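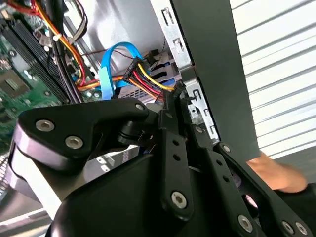

By Wing-sze Ho

The provincial assembly at Kutberg voted in November to let former governors keep a state-paid office for life. The bill passed with little debate. Most of the speeches were about respect, and respect is a poor basis for a spending rule with no end date.

The text of the law is short. A former governor receives an office, two staff members, a vehicle and a security detail. The entitlement begins on the day the governor leaves the post and ends at death. It is not reduced if the former governor takes paid work, joins the board of a company or runs for another office. The last point matters most. Under the law as written, a former governor can lead a party campaign from a building paid for by taxpayers who support the other party.

Supporters make two arguments. The first is safety. A person who has signed arrest orders and closed down smuggling routes will have enemies, and the province should not leave that person exposed. I accept this. It supports the security detail, reviewed at fixed intervals by someone outside the governor's circle. It does not support the office or the staff.

The second argument is that a comfortable retirement makes leaders willing to leave. There may be something in it. Vakora had three governors in a row who tried to stretch their terms, and the one who finally went quietly did so after a pension was agreed. But a pension is a known amount paid to one person. An office is a place from which to work, and the work of a former governor is usually politics.

Markville handles the matter better. Its former mayors receive a pension and, for 17 months, the use of a small office to hand over papers and answer letters. After that the lease ends. A former mayor who registers as a candidate loses the office the same day – the pension continues. The rule fits on one page and has been applied to both main parties.

Assembly member Lu offered an amendment along these lines. It failed without a recorded vote, so residents cannot check how their own member stood. That should be corrected first. A benefit paid from public money for an unlimited period should require each member's name beside it.

The assembly can still amend the law before the next budget. It should keep the security detail, set a fixed term for the office and suspend all staff support during any campaign.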